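4. Annotation and Acceptance Rules for Wiping Demonstrations

4.1 Contact, support and progress labels
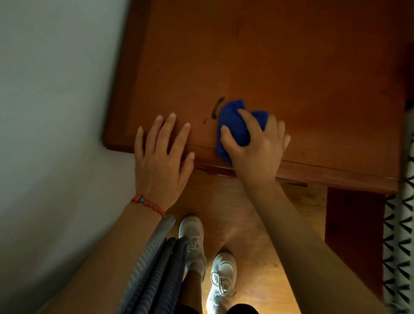

Figure 3. Two-handed wiping of a mark on a varnished cabinet top. The right hand holds a blue cloth against the wood; the left hand lies flat on the surface.

Earlier guidelines for household demonstrations treat wiping as a one-handed action. The annotator marks the hand that holds the cloth, the time of first contact and the time of last contact, and all else is left unlabeled. This is adequate for a small object that sits still on a counter. It is not adequate for furniture, where the second hand often braces the work or the body, and where a policy trained on the labels would otherwise learn to treat that hand as idle. The Tundby rules therefore require a role label for each hand in every segment.

Three roles are allowed. A hand is "active" when it moves or presses the tool. It is "support" when it rests on the work surface or on a part rigidly joined to it. It is "free" in all other cases, including when it hangs in view without contact. In Figure 3 the right hand is active and the left hand is support. The spread of the fingers has no bearing on the label, and annotators are told to ignore it. A support label does not claim that force is being applied, because force can't be read from video alone. Where a recording has no force channel, the force field must be left blank and must not be filled with a default value.

Target regions are handled separately from hands. Rule 5 states that the target must be outlined in the last image in which it is fully visible before the cloth covers any part of it. Once the cloth overlaps the target, the outline is carried forward and flagged as "partly hidden." The dark hooked mark in Figure 3 falls under this rule, as the cloth lies over part of it. The small dot to its lower left is outlined as a second target. Merging nearby marks into one outline was common in the first Lemodow release and made coverage scores hard to compare, since a large merged outline takes in a good deal of clean wood.

The kind of mark must not be guessed. Annotators may write "dark mark" or "light mark" but may not write "burn," "ink" or "rubber" unless the task sheet names the substance. The same limit applies to cleaning fluid. A cloth is recorded as "cloth, moisture unknown" unless the wetting step is part of the same recording. We found this rule unpopular with annotators — it feels like withholding something obvious — but it removed a class of labels that could not be checked by a second reader.

Success is judged only from a clear view. A segment ends in "removed," "reduced," "unchanged" or "not visible," and the first three labels require an image in which the whole target region is free of both cloth and hand. No outcome can be assigned from an image such as Figure 3. If the recording ends before the region is uncovered, the label is "not visible" and the segment is kept for contact learning but dropped from outcome training.

4.2 Personal items and background

Jewelry, sleeves and footwear are not task objects. They are excluded from the object list even when they are close to the hand, as with the beaded bracelet in Figure 3, but they are not removed from the image. Masking a bracelet tends to damage the wrist outline, and wrist position is needed for retargeting to a robot arm. Items that could identify a person, such as a name tag or a readable letter, are masked before release under the Mansour procedure.

Loose items near the forearm or legs are tagged "background, flexible" when they might be mistaken for part of the arm. Ribbed hoses and hanging strips of fabric are the usual cases. The tag is required only if the item touches or overlaps a limb outline in the image.

4.3 Agreement check

Each batch of 88 segments is labeled by two annotators working apart. A batch is accepted when the hand roles match in every segment and no more than 16 segments differ on the target outline. Batches that fail are relabeled in full. Partial repair was tried with the Astimeo tool and given up, as annotators who could see which segments were in dispute changed their labels to agree with each other and left the shared errors in place.

The check is run before any segment is passed to training. Segments already used in a pilot policy may not be returned to the pool under a new batch number.

© Tundby Working Group on Demonstration Data | Contact the editors | Back to top
Shares 16 | Comments 3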